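Bring Back the Footstool

My grandmother owned one good piece of furniture, and it was a footstool. It was wide enough for two children to sit on, covered in a rough brown cloth that left a pattern on the backs of your legs, and it stayed in the family for 44 years. When she died there was a polite argument over the dining table and a real one over the footstool. My cousin got it. I still think about it more than I should.

I bring it up after spending most of August looking for something to put in front of my own couch. Every store I went to wanted to sell me a coffee table. The salesman at Bastos walked me past 13 of them before he showed me a single ottoman, and the one he had was in the back, next to the mirrors, with a lamp standing on it. He told me people don't ask for them. I asked for one and he looked at the tag as if he had never seen it before.

I think the coffee table has had too easy a time of it. Look at what it does in most homes. It holds a remote, a candle that is never lit and a large book about Italy. It has four corners at the height of a toddler's forehead and an adult's shin. You can't sit on it and you can't put your feet on it without somebody sighing. When guests come and you are one seat short, the coffee table stays where it is, taking up the best spot in the room, and someone goes to get a kitchen chair.

An ottoman takes up the same floor. You can sit on it, lie across it, or fold laundry on it. With a tray it will hold drinks. The usual complaint is that drinks tip over on a soft top, and they do if you skip the tray. So own a tray. Mine cost 5 dollars at a yard sale and I have not spilled anything yet.
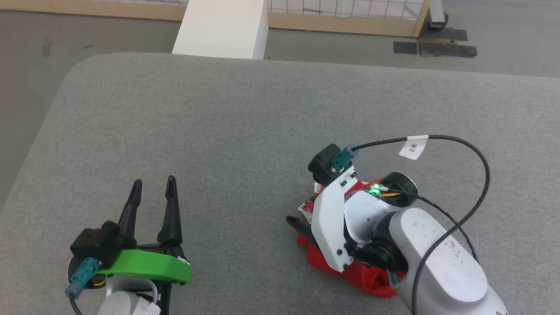
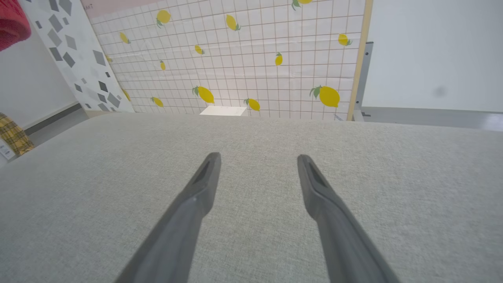 Photos: Kátia Lacerda

The other complaint is about dirt, and it deserves a better answer. Cloth gets dirty. A glass top can be wiped in a few seconds and a fabric one can't. But the same people who tell me this own cloth couches, and they eat on them. If you can live with a fabric seat, you can live with a fabric table. Gray helps. A fine, close weave helps more, as crumbs sit on the surface where you can brush them off. I would stay away from velvet in a house with a dog, and from white in any house at all.

Color aside, I would tell anyone shopping to press on the middle of the thing with both hands. A lot of what is sold now is a thin pad over a hollow box. The Flandik I tried first looked fine and boomed like a drum when I sat down. The Risness was firmer, though it came with legs that had to be screwed on, and one of them never sat straight on the store floor. Rounded corners are worth paying for. I would pass on the lift-up lid. Everyone likes the idea of storage, but the lid means you have to clear the top every time you want a blanket, and after a month you stop wanting the blanket.

Price is where I lose some people. A good one from Florinon runs to 500 dollars, and that is a lot of money for something to put your feet on. I don't have a clever reply. I will say that my neighbors paid more than that for a slab of marble on iron legs, and they have since taped foam to the edges.

There is a larger point here about how we furnish rooms. We buy for the way the room looks from the doorway, when there is nobody in it. A coffee table looks right from the doorway. It finishes the picture. An ottoman looks a little lumpy and unplanned, and then five people come in and one of them sits on it with his plate on his knees, and the room works. My grandmother never arranged anything to be seen from the doorway. She had nine people in a small living room most weekends and she needed places to put them.

I ended up buying secondhand, from a couple who were moving to a smaller place and didn't want to carry it up the stairs. It is bigger than I planned — I have to turn sideways to get to the window — and my sister says it looks like a mattress. She said this while lying on it.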